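Notebook, Rollamham workshop, April. Afternoon session, hand-held grippers

Started just after two, later than I'd hoped, as Lanying wanted every gripper charged and every card wiped before anyone touched an object, and she was quite right to insist (see last month's muddle, which I shall not go into again). Mingxuan had the list for the Talari set on his laptop and read out the object and the hand order each time, so the rest of us could simply get on with it.

We want 600 good demonstrations for the passing-across task and had 300 in the bag by the end of yesterday. I know Beatriz thinks we could train on what we have and see, and I'm tempted, but the last run of the policy was so hesitant at the handover that I'd like more variety first. More people, too! We all have our own way of reaching and I would rather the robot learned from several of us than from me alone, with my bad shoulder.

Everyone was on their feet for the first hour, using the table end by the stairs, marker plates on the grippers and headgear on. It does get close in there when several people want the table at once, so mind your elbows.

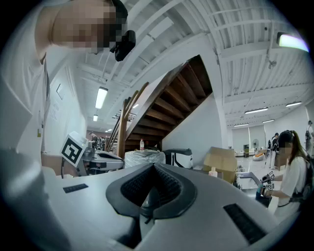

Floor work, from four o'clock

Yufang suggested we try the same passing task sitting down, so the object stays low and the arms come at it from quite different angles. I was doubtful, mostly on behalf of my knees, but it's a lovely idea and we got a good long stretch out of it. Clear things are still the hard ones. The depth is poor on them, and the old policy used to close early and nudge them away, so we gave them most of the time.

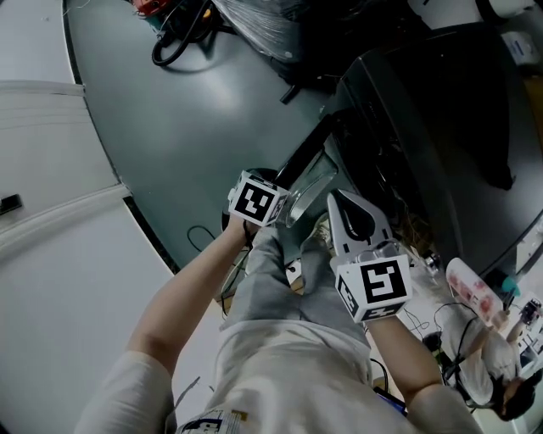

My main worry with two-handed passing is the moment when both grippers have hold of the thing, and how long people stay there. Halima lingers, I snatch, and the policy seems to learn a sort of nervous average of the two of us. With the clear piece held between the grippers like that, the marker cubes on top are doing nearly all the work of telling us where each hand is, so please keep your thumbs and sleeves off the printed faces. I've asked for a slow count of two at the handover from everybody, and we'll see whether the curves look any calmer.

Take 1729 is to be thrown out, my fault, I started talking to Mingxuan halfway through and forgot which hand was meant to let go. Another 17 are marked for a second look and Yufang has kindly said she'll go through them with a cup of tea.

To do: ask Fang about softer finger pads, copy everything to the Rokari drive before the next session, find me a cushion.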